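Wednesday, dye bench, late afternoon

Third go at the blue for the Esfahani table linens. Ladan wants a teal that leans gray once it's next to the tan, and so far I've given her one that leans green and one that looks like a school uniform. So, starting over with the cotton tape samples before I touch any more of the good cloth.

Scoured everything first thing (washing soda, a drop of soap, simmered until the water stopped going yellow). Bleddyn swears the Grillent yarn comes already scoured. It does not! The first pot looked like weak tea. I'm scouring everything from now on, whatever the label says, and I've written that on the cone in marker so he sees it.

Weighed out 400 g of dry yarn, which came to 446 when I put it back on the scale after lunch. I stood there for a while blaming the scale and then remembered I'd left the clip ring on. Took the ring off, weighed again, 400. Fine. Please everybody take the ring off.

Bath one was the old recipe with the salt added in two goes, 10 minutes apart. Streaky again, and worst on the side of the skein that hangs nearest the heater. Bath two was the same recipe but I turned the skein the whole time until my arm got tired, and it's so much better - you'd have to hunt for the streak. Yaa thinks the real trouble is that I tie the skeins too tight and the dye can't get in under the ties. She may well be right, there's a pale ring at every tie on bath one. Looser figure-eights next time. 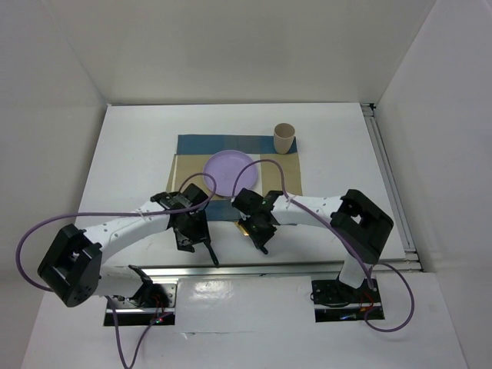
The tan is done, anyway, and I don't want anyone fiddling with it. It's recipe 29 in the green binder, half strength, and Birgit has already signed off on the swatch. What I still haven't settled is the weft. Stuart would like something thicker so it weaves up faster, and I can see why, but the sample he wove in the Vollik cotton curled at the corners after one wash and I spent ages with the iron trying to get it to lie down.

Still to do: wash test on bath two with a white rag in with it, rinse until clear, hang away from the window. Order more soda. Ask Ladan if she'll look at the samples in daylight this time, the bulbs over this bench make everything look warmer.

Pot 3 has a chip in the enamel near the handle, so keep it for scouring only.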